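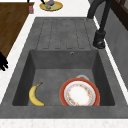

Can a robot do the washing up yet?
Parts of it, slowly, in a kitchen it has practised in. Loading a rack with plain plates is within reach of several machines, but clearing a used sink from start to finish still needs a person nearby.

Gallery: Chores, Kitchen Section
Page updated 10/7/20

This gallery belongs to our pages on household and shop-floor work done by machines. We look at ordinary jobs and say how far along they are. The kitchen section covers sinks, worktops and cupboards. The shop section covers shelves, tills and stock rooms.

The sink
Simulated kitchen. A banana and a red-rimmed plate in the basin, with the edge of another dish behind the plate. The ribbed drainboard is clear, and the black fingers of the gripper are at the left, holding nothing.

Notes on the sink job

Clearing a sink sounds like one chore. For a machine it is a string of small ones: tell the food from the crockery, get hold of each thing, lift it without knocking the rest, and put it down somewhere sensible. A person does this while talking on the phone. A robot may stop to work out each step, and a mistake early on tends to spoil the steps after it.

Fruit is the easier half. A banana has a shape that fingers can close around, and there is some room for error in where they take hold. Too much pressure will bruise it, so the grip has to be set low. Most of the systems we have looked at can move a piece of fruit from one place to another on a flat worktop. Reaching down into a basin is harder, as the walls limit the angles the hand can come in from.

Plates are the awkward half. A plate lying flat gives the fingers very little to get under. People tip it up with a fingertip against the rim and catch it with the thumb, without thinking. Machines have been taught to slide a plate towards a wall and use the wall to raise the edge, or to use a suction cup. Suction works well on a clean plate and badly on one with gravy on it.

Results from the Briroto trial

Briroto ran its sink test in simulation last October, using its Pratilska control software. The test was a mixed one, with fruit and crockery together, and a run counted as a success only if every item ended up in its proper place with nothing dropped.

Practice runs before the test: 512
Test runs: 129
Full successes: 53

The failed runs were mostly plates. In some the fingers closed on air above the rim. In others the plate came up at a steep angle and slid back. The fruit was seldom the trouble. Briroto also noted that when one dish sat partly behind another, the software sometimes treated the pair as a single object and tried to lift both.

We think that is a fair result for a hard test. It is a long way from something you would pay for. A dishwasher has no idea what a plate is and still gets the plates clean — it leaves the picking up to you.

Why so much of it is done on a computer

A simulated plate costs nothing to break. The same sink can be set up again in an instant, with the dishes moved a little each time, and the arm can practise all night. The drawback is that a computer's idea of friction is tidier than the real thing. Washing-up water, grease and soft food are all difficult to model properly, and many simulations leave them out. Skills learnt this way usually need more practice in a real kitchen before they can be relied on.

How the shop floor compares

Shops are ahead of homes on some jobs. Floor cleaning machines are common in large stores, and shelf scanning is well under way. The reason is that aisles stay put and the work repeats.

Kornier, a small chain of hardware shops, tried an arm for putting returned goods back on shelves. It managed boxes well and tins fairly well. Anything in a soft bag was left for staff. The trial lasted 3 months and the arm was kept on for boxes only.

Acheampong, a food wholesaler, has gone the other way and uses machines just to move crates between the stock room and the packing benches. Nothing is picked up by hand-like fingers at all. The staff we spoke to liked it, though they said the crates have to be stacked squarely or the whole line waits.

What we would like to see next

A sink test with real water in it. A test where the dishes have been used for an actual meal. Some figures on time as well, as most reports give the success rate and leave out how long each run took. A plate moved safely in four minutes is still a plate moved, but a household would want to know about the four minutes.

Other pages in this section: Worktops, Cupboards and Drawers, Laundry, Shelves and Stock Rooms.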